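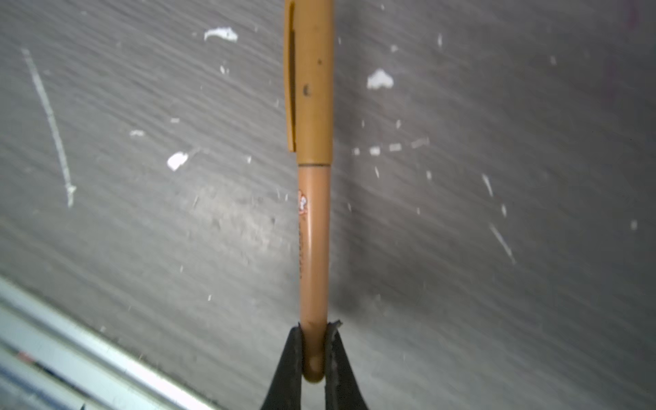
Volleyball stats look scarier than they are, and by the end of this session you'll be able to keep a usable sheet for one team through a full match. You already know how the game is scored from last time, so we're going straight to what happens between the serve and the point. Bring paper and something to write with. An orange ballpoint with a pocket clip does the job perfectly well, and a clip is handy when you need both hands to turn the page between sets! Please don't use pencil though. It smudges under your wrist and by the fourth set you can't tell a K from an E.

Session 4: Keeping the attack sheet

Last time we did rotations and the serving order. If you missed that one, read the handout before you try the practice match, because everything below assumes you know who is in the front row.

What we write down

I use four marks and I'd like you to use the same ones, so we can compare sheets afterward.

K is a kill. The attack wins the rally directly.
E is an attack error. The ball goes out or into the net, or it's blocked straight down for a point.
0 is an attack the other team keeps in play.
A goes beside the setter's number when the set leads to a kill.

Every K, E and 0 counts as one attempt. People forget the zeros all the time (I did it for an entire season when I started) and then the percentages come out looking like everybody on the team is a star. If a ball is swung at and comes back over, write the zero. A tip counts. A free ball pushed over with the forearms does not.
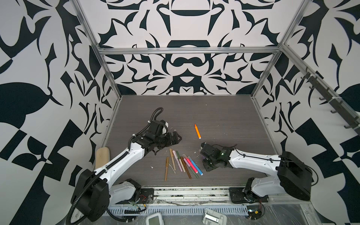

Fig. 1. Two robot arms over a gray wood-grain tabletop.

Hitting percentage

You take kills, subtract errors, and divide by total attempts. It's written to three decimal places with no zero in front, like a baseball average, and it can go negative, which always gets a gasp the first time.

Let's do one together. Our outside hitter for Skinora took 40 swings over two matches. She had 16 kills and 6 errors. Sixteen minus six is ten, and ten over 40 is .250. That's a nice solid number for an outside hitter at this level.

Now the same thing for the whole team at the Boonyarit Cup in May. Skinora had 161 attempts, 63 kills and 28 errors. That leaves 35 over 161, so .217. Try it on paper before you reach for your phone - I'm going to ask you to do it courtside, and phones run out of battery.

Don't compare a middle blocker with an outside hitter on this number alone. Middles tend to get swings when the pass is good, and outsides get all the ugly high balls when it isn't. I'd want to see the passing sheet next to it before I said anything to a coach.

The tricky calls

Say the attacker hits it, the block touches it, and it lands out of bounds. That's a K. The attacker earned it off the block.

Say the attacker hits it into the block, it drops on her own side, and her teammate digs it up and play continues. That's a 0, and the next swing is a new attempt.

Say the setter dumps the ball over on the second touch. We treat that as an attack, so she gets a K, E or 0 like anybody else. No A for setting yourself up, sorry.

Say you looked down and missed it. Leave a dot and keep going! You can fix a dot from the video at home. You can't fix the three rallies you missed while you were worrying about one.

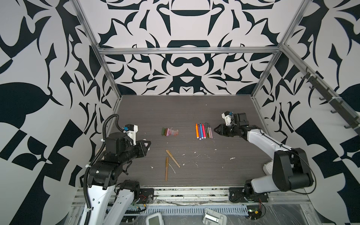 Fig. 2. Enclosure walls with a black-and-white leaf pattern, mirrored on the back wall.

Checking your sheet

At the end of each set, before the teams switch sides, add up three things: your team's kills, the other team's errors that gave you a point, and your aces and blocks. The total should match the scoreboard. When I kept the Rosteo against Ostoda match I came up one short in the second set, and it was an opponent's net touch that I'd written in the wrong column. It took me ages to find.

Write the set score in the top right corner as soon as the set finishes.

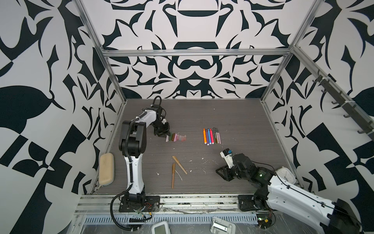 Also do a quick check on your attempts. K plus E plus 0 for each player has to equal that player's attempt column, and the columns have to add to the team total. If they don't, start with whoever came in as a substitute. It's nearly always the sub, written on the wrong line.

Before next session

Watch one full set of any match you like and keep the attack sheet for one team only. Don't pause the video. Bring the sheet as it is, dots and all, with hitting percentages worked out for your three busiest hitters. We'll start on serve receive, where the marks go from 0 to 3 and the arguments get a lot louder.

Handout updated 19 March 2024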